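3.2 Reverberation in the Wiltley hall

The main hall at Wiltley is a rectangular room with painted brick walls and a hard floor. Staff had reported that speech was difficult to follow from the rear seats. This part of the project measured the reverberation time before and after temporary fabric was hung along one side wall.

Measurements used the interrupted noise method. A loudspeaker was placed at the stage end and the level was held steady for 8 seconds before cut-off. Decay was recorded at two microphone positions, and curves with a poor fit were discarded. The room volume, taken from the Seswood drawings, is 415 cubic metres. 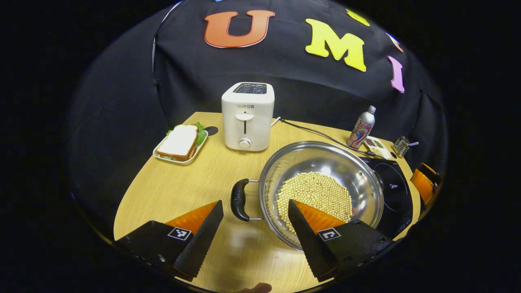 Figure 4. Black fabric backdrop with foam letters, behind a wooden tabletop.

Fabric absorbs mainly in the middle and upper bands. Its effect at low frequencies depends on the air gap behind it, so the test fabric was hung clear of the brick. Foam pieces of small area were left out of the Sabine calculation.

The decay time fell in the upper bands but changed little at 125 Hz. The calculated values followed the same pattern – the largest error was in the lowest band, where the Fragkou coefficients are least certain. Estela Sepúlveda repeated the fit on a separate spreadsheet and obtained matching results.

The hall was unoccupied during all runs. An audience of 60 would add absorption, and this was not modelled. Further runs are planned for November.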